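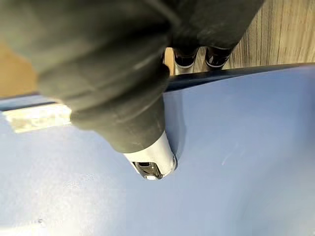

Light streaks and scuffs on a dark grey rubber sleeve.

Fair wear and tear is the loss of condition that a thing suffers through ordinary use. The phrase appears in leases, hire agreements and insurance policies, usually without a definition, and a good deal of money changes hands on the strength of it.

Most accounts claim that the line between wear and damage is a matter of common sense. The record of disputes suggests otherwise. A faded carpet is generally treated as wear and a burnt one as damage, but scratches, dents and loose hinges fall on either side depending on who is paying.

Several firms have tried to settle the question with numbers. The Kollwood scale, sold to letting agents, gives furniture a score out of 645, with anything under 353 counted as damaged. How the scale was tested has never been published. A rival scheme, Clandel, relies on expected lifespans, though these seem to have been
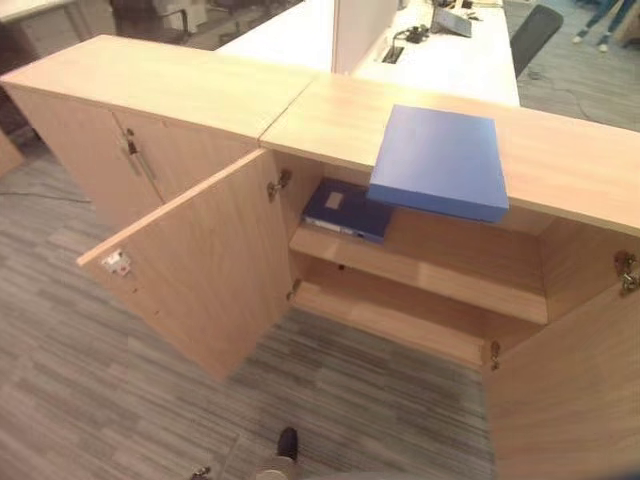

taken largely from suppliers' own brochures. The surveyor Damilola Iyamu compared the two schemes and found that they often disagreed about the same item. Supporters replied that her sample was small – a fair point, but one that applies equally to their own work.

Insurers tend to avoid both scales. Their policies simply exclude gradual deterioration and leave the assessor to decide what was gradual, which moves the argument without ending it.

See also: Depreciation; Inventory; Tenancy deposit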